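How to follow a daily serial without giving it your whole evening

Posted May 1, 2018 by Slavica Hodžić

Every guide to catching up on a long-running soap tells you to start at the beginning. I would like to know who these people are and when they sleep. A daily serial that has been going for a couple of years has more than 400 episodes behind it, and a good third of any given week is somebody standing in a doorway looking shocked while the music plays three times over.

I watch a lot of these. My present one is Lalleris, a family saga about a shipping firm, two brothers and a will that keeps being found in different drawers. Before that it was Elterska, which I gave up on after the second kidnapping. What follows is how I get into a show that's already well under way and how I stay in it. It's a method that suits me. If you enjoy the doorways, ignore it.

Step 1. Pick your way in

Don't start with episode one. Don't start with last night's either, or you'll spend the first week asking who the woman in the green sari or the grey suit is. Look for a wedding, a funeral or a court case. Soap writers put the whole cast in one room for these, and they have everyone say out loud how they are related, which real families never do.

In Lalleris I came in at the engagement party, episode 200. By the end of it I knew who was married, who had been married, and which uncle was pretending to be in a wheelchair.

The channel will suggest an entry point of its own, usually called a "fresh start" or "new chapter". I don't trust these. They are nearly always placed just after a leap in time, when the actors have been given glasses and the children are suddenly twenty, and you are expected to care about a grudge you never saw begin.

Step 2. Draw the family tree yourself

Yes, there are family trees online. They are full of spoilers and most of them are wrong. The one I found for Lalleris had a character listed as her own aunt.

Take a sheet of paper, turn it sideways, and put the oldest living person at the top. Then add people only as they come up. Use a solid line for what the characters believe and a dotted one for what you suspect. Write in pencil. Fathers in particular are liable to change.

Leave room on the right for the people who aren't family yet: the secretary, the doctor, the friend from college who keeps dropping round. At least one of them will turn out to be somebody's lost daughter, and you'll want the space.

Step 3. Treat the written update with suspicion

Most of us who have jobs keep up by reading. The daily written update is a fine thing in principle, and I've relied on it through house moves and flu. But learn what sort you are reading, because there are two and they look much the same.

The first is a recap, written by someone who has watched the episode. It tells you what was said and by whom, and it tends to be a bit dull.

The second is the "upcoming" piece. It is written before the episode goes out, from a promo clip or from nothing at all. You can spot it by its verbs. "Set to", "will learn", "to face", "is in for a shock". If it ends by asking whether he will tell her the truth, the writer doesn't know either. 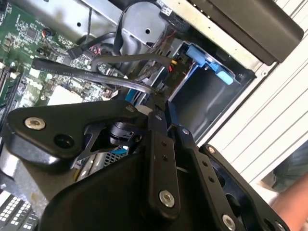 I kept a tally of these for Lalleris through one long dull stretch. Of 19 big reveals promised in upcoming pieces, four took place in the week stated. A few came later. The rest were dream sequences, interruptions by telephone, or the person fainting just before the name came out. Work out for yourself how excited to get when a headline says the truth is finally coming.

Step 4. Choose your two episodes a week

If a serial goes out five or six times a week, you need two of them. The first episode of the week settles whatever was left hanging, normally within the first few minutes. The last one sets up the next thing. Read a recap for the ones in between.

There's an objection to this, and Thodoris Koutsoukos made it at some length in the comments on my last guide. He says the middle episodes are where the acting is. He may have a point. The long kitchen conversation between the two sisters-in-law in Lalleris was a middle episode, and it was the best thing the show has done. I only saw it when Teodora Živković told me to go back. So keep one friend who watches everything, and listen when they say don't skip this one.

Step 5. Skip properly

When you do go back for a full episode, don't just hold down the fast-forward button and hope. Do it in this order:

Skip the opening recap, unless you missed the day before.
Skip anything in slow motion.
Skip flashbacks to scenes you have already seen. Slow down if the picture is tinted and you don't recognise it, as it may be new.
Watch anything involving a letter, a hospital file or a phone left on a table.
Watch the last three minutes at normal speed.

Done like this, a half-hour episode takes me nine minutes. A comedy track takes less. I have yet to see a comedy track in a daily serial that affected anything.

Step 6. Know when a recast matters

Sooner or later an actor leaves and a voice announces that the part will now be played by someone else. Fans get very upset. Forum threads run to 200 replies by teatime. My advice is to give the new face two weeks, and watch what the writers do with them. If the character still gets scenes with the leads, nothing has changed. If they're mostly shown on the phone, they are being written out, whatever the interviews say.

Step 7. Decide in advance when you'll stop

Set your own limit and write it on the back of the family tree. Mine are: a second case of lost memory, a lookalike, or a villain forgiven without so much as an apology. Lumturie Berisha stops at the first evil twin. Frans Verschueren claims he has no limit, and he has been watching Omerović since his daughter was in nursery. She is now at secondary school.

Lalleris has had one lost memory so far. There was a car on a wet road at the end of the last episode I saw, with the elder brother driving and not looking where he was going, so I've got the pencil ready.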